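4. Results: how plaid bedspreads are chosen, used and remembered

4.1 The order books

The most exciting source for this study turned out to be the plainest one. The Clendus mill kept an order book for every season it wove bedspreads, and the surviving volumes give us nearly 800 entries with a pattern name, a color code and a width. Sales ledgers from other mills in the valley list bedspreads only as "covers, assorted", so a run of books with this much detail is a wonderful thing to have on the desk.

The entries show that buyers in Skalldale thought about plaid in terms of its largest block. Shopkeepers ordered "big red", "small red" or "big green", and left the fine stripes to the weaver. When a customer complained, though, the stripes were nearly always the subject. Letters tucked into the books ask why the white line is wider than last year, or whether the dark line could be moved away from the hem. People bought the block and then lived with the stripe.

Red is the leading color family in every volume we read. It is followed at some distance by green, and then by a brown that the mill called "toast" in early books and "oak" in later ones. Blue appears late and never does well. We expected the shift from toast to oak to mark a change of dye, but the recipe cards are the same for both names. The change seems to have been made for the catalog alone.

August was the busy month. Orders came in from the shops at the end of summer, and the cloth had to be woven, washed and hemmed before the first cold weather. The color codes become sloppy in those weeks, and we left out any entry where two codes were written over each other.

4.2 What makes a large plaid different on a bed

A plaid made for a shirt and a plaid made for a bed can share the same yarns and even the same order of colors, yet they do very different work. On a shirt the pattern is broken up by seams, sleeves and folds within a hand's width. On a bed it lies open. The eye can follow a single stripe from the foot of the bed to the pillows, and any drift from straight is easy to spot.

This has a lovely practical result that several of our interviewees described without being asked. They use the stripes to make the bed. One woman in Cha lines up the second white stripe with the corner of the mattress. A retired bus driver in the same street looks for a dark stripe that should run down the middle, "and if it points at the lamp, I've got it wrong". Solid covers give no such help, and floral ones give very little.

The mill knew this. A working note from the Clendus design room, pinned inside the cover of one volume, says that a bedspread should have "a line to pull to". We have found the same phrase in two later notes. In patterns drawn after that point, the narrow stripes are set in pairs near the center of the cloth, and the blocks on each side are balanced around them. Earlier patterns simply repeat from one selvage to the other and stop where the width runs out.

Paler blocks also matter more on a bed than on clothing. Where a red stripe in the warp crosses white in the weft, a balanced plain weave gives a pink that no one had to dye. Mixed blocks of this kind make up a good share of the surface in the large red plaids, and they soften what would otherwise be a very strong cloth. Several of the people we spoke to remembered their bedspread as "red and white" and were surprised, when we laid out swatches, by how much pink they picked as a match.

4.3 Color memory and the swatch test

We followed up that surprise with a simple test. The 30 people in the interview group were asked to describe a plaid bedspread they had owned for at least a year, first in words and then by choosing from a tray of yarn swatches. Of these, 23 still had the bedspread and allowed us to compare their choices with the cloth itself, using the Cisico color cards under daylight at a window.

The results were much richer than we had hoped for. In words, almost everyone named the color of the solid blocks first. The narrow stripes came second, often with a gesture showing how they crossed. Mixed blocks were hardly named at all. With the swatches in hand, the same people reached for the mixed color early and with confidence, sometimes before the solid one. They knew the color perfectly well and had no everyday word for its part in the pattern.

Brightness was remembered less well. Most choices were stronger than the cloth, and the gap was widest for reds. Some of this must come from fading, and a person who chose a deeper red may well have been remembering the bedspread as it was when new. We could check this in six homes where a matching pillow cover had been stored away in a closet. In four of them the swatch choice sat closer to the stored piece than to the one in daily use. It is a small group, but we find it a very appealing hint that people hold on to the first color of a thing.

Stripe width gave us one more pleasant puzzle. Asked to show the width of a narrow stripe between finger and thumb, people tended to show it too wide. The error was smaller for white stripes than for dark ones. A dark line next to a red block may be read together with part of the block, which would make it seem wider than it is. Testing this properly would take a set of cloths woven for the purpose, and we would love to see someone do it.

4.4 The bedspread among other textiles

Catalog pages show a plaid bedspread alone, pulled flat, with two matching pillows. Daily life is kinder and more mixed. In the interviews we asked what else was usually on the bed, and the answers ran through blankets from a grandparent, a towel for the dog, a child's quilt, sheets bought in a sale and cushions that had come with another house. Full matching sets were rare and were often kept for guests.

What interested us was how people talked about the mix. Hardly anyone spoke of matching in the strict sense. They used words such as "goes with", "doesn't fight" and "close enough", and these judgments followed a fairly steady rule. Plain pieces in any color found inside the plaid were welcome, including the mixed colors. A pink blanket on a red and white plaid was judged to go well, even by people who had just told us that the bedspread had no pink in it! Gray and white pieces were accepted almost everywhere. A second pattern was allowed if its shapes were clearly smaller than the blocks, or rounded where the plaid was straight.

Wood got its own comments. Bed frames in pale or yellowish wood were said to calm a red plaid, and darker panels to "hold it down". We had no question about furniture in the first version of the interview and added one after the third visit, when it had come up every time.

The point matters for anyone who studies pattern in the home. A bedspread is designed as a whole surface and drawn on paper as one, but it is seen with bedding piled on it, next to a wall, against a headboard, usually from the foot of the bed or from the door. From there the nearest blocks look largest and the stripes lead toward the head end, where the other textiles gather. Figure 3 shows a large plaid from this side: the long narrow stripes carry the eye to the headboard, and the light pink bundle near it picks up the paler blocks of the cover.

Figure 3. Red, pink and white plaid bedspread with an arched wooden headboard, viewed from the foot of the bed. Solid red rectangles alternate with paler blocks, crossed by white and dark red stripes.
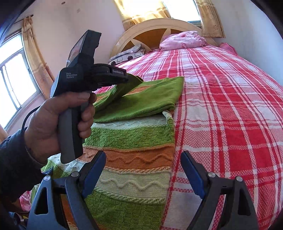
5. Limits of the study

The order books cover a single mill, and its customers were mostly shops within a day's drive of Skalldale. Tastes may have been quite different elsewhere. The interview group leaned toward people who were fond of their bedspreads, as might be expected of anyone willing to spend an afternoon talking about one, and renters were few. Fading was judged by eye against the color cards. A second reading of the same cloths by another person would make the comparison in Section 4.3 firmer, and we plan to include one when the work is extended to table linens.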